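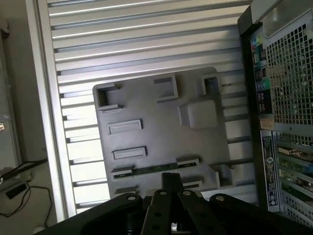 Research > Home and Household > Keeping and Discarding
May 22, 2026 | By Stella Kariuki
Filed under: Working papers, Everyday technology

4. The second life of the household computer

4.1 What the diaries show

We went into the diary study expecting to learn how people get rid of computers. What we got was much richer, and far more fun to read! The 113 households that kept a diary for us in Nallbridge and Rorell wrote 682 entries between them, and the largest share dealt with machines that were no longer the main computer in the home and had not left it either. They were in spare rooms, under stairs, on garage shelves, and in one case on a landing, holding up a fern.

Earlier work on household storage tends to treat this kind of object as waste in waiting. A thing goes into the closet, loses its value over time, and sooner or later is carried to the dump. The model fits clothing and small kitchen appliances rather well. It fits computers badly. In our diaries a desktop would disappear from the entries for months and then come back with a job to do: printing labels for a seed swap, running an old sewing pattern program, giving a visiting grandchild somewhere to type. We call this return to duty a recall, and we think it deserves its own place in the vocabulary alongside storage, repair, and disposal.

A recall is different from a repair. Many of the recalled machines had nothing wrong with them when they were put away. They had been replaced for reasons of speed, desk space, or a new job that came with its own laptop. When they came back into use, the work involved was mostly finding the right cable, remembering a password, and waiting through a very long round of updates (several diarists timed theirs, with some pride). Only a minority of recalls called for a screwdriver.

4.2 Desktops and laptops part ways

The clearest pattern in the material, and the one that surprised us most, is how differently people treat desktops and laptops once they are retired. Laptops drift. They are lent, handed to a niece, left at a vacation rental, traded in. Desktops stay put and gather a kind of household history. Diarists described them in terms of rooms and years: the one from the old apartment, the one from when the twins were in middle school. Laptops were far more often described by what they could no longer do.

Part of this is plain bulk. A tower is awkward to mail and heavy to carry on a bus, and the collection point in Rorell is a long uphill walk from the nearest stop. But bulk also works the other way, as several entries made beautifully clear. A person who minds the space a tower takes up has every reason to get rid of it, and these people did mind. They complained about the space at length and kept the machine.

We think a better explanation lies in what people believe about the inside of the box. Diarists talked about a desktop as a collection of parts. The drive could be saved, the memory could be moved, the power supply might do for something else. Whether they would ever do any of this themselves was beside the point. A laptop was spoken of as one thing that either worked or did not. This belief in parts seems to keep the object open, in a loose sense, and an open object is very hard to throw out.

4.3 Looking inside

Opening the case turned out to be a real event in the diaries, and we would love to see more research on it. People remembered the first time they did it, who was with them, and what they had expected to find. Those who had looked inside a tower (Figure 1) wrote about their computers with more patience afterward. They used more names for parts, and they were slower to describe a fault as the end of the machine. One diarist in Nallbridge wrote a full page about a Sunday spent cleaning out dust with a paintbrush and closed the entry by giving the computer a new name.

We should be careful about cause here. People who are already patient with machines may simply be the ones who open them. The diaries cannot settle the question, although the order of entries offers a hint: in nearly 80 of them, the writer mentions a plan to discard a computer, and where a later entry describes opening the case, the plan to discard is often dropped without comment. It just stops being mentioned. We find this quiet change of mind fascinating, and it would have been invisible in a one-time survey.

Figure 1. An open desktop tower lying on its side, with the motherboard exposed and the processor in its socket frame.

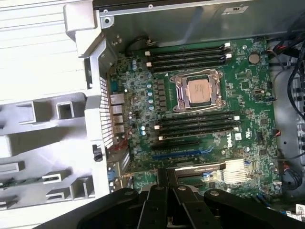
One reader of an earlier draft objected that we were making the whole business sound too cheerful. In her own home, she wrote, the old tower had stayed for 10 years out of worry, with tax records and family photos on a drive that no one in the house knew how to copy or wipe. She had never thought of it as parts. She thought of it as a locked drawer, and every spring she felt a little guilty about it.

We are very glad to have this comment, and it sent us back to the diaries with fresh eyes. Worry is there, and we had underrated it. It shows up in short entries, usually after a move or a death in the family, and the tone is flatter than in the recall stories. Some writers had kept a parent's computer without ever turning it on. Others had asked at a shop about moving the files and had been put off by the price, or by the thought of a stranger reading the letters. For these households the machine was being guarded, and its usefulness as a computer hardly came into it.

4.4 Recall and guarding as two kinds of keeping

We now separate the two. Recall looks forward to some use, however vague, and it tends to be talked about openly, often with a laugh. Guarding looks back to what the machine holds. The two can swap places in the same home. In a wonderful run of entries from Rorell, a desktop guarded for its photos was at last copied over with a neighbor's help in July, and within a week it had become the machine for playing music in the workshop. Once the photos were safe elsewhere, the family felt free to use the thing again.

This matters for anyone planning a collection day. A flyer that talks about recycling and raw materials speaks to neither group. Recallers believe they still have a good machine, and guarders are afraid of losing what is on it. The Prendano pilot, described in Section 5, offered a table for copying files beside the drop-off point, with the owner seated next to the person doing the copying for the whole time. Owners could then leave the computer or take it home again, and we were delighted by how many stayed to talk about it first.

One gap remains. Our diarists all had room to keep things. Renters in single rooms are missing from the study, and we suspect that both recall and guarding look very different where a tower has to live beside the bed. The next round of diaries will begin with them.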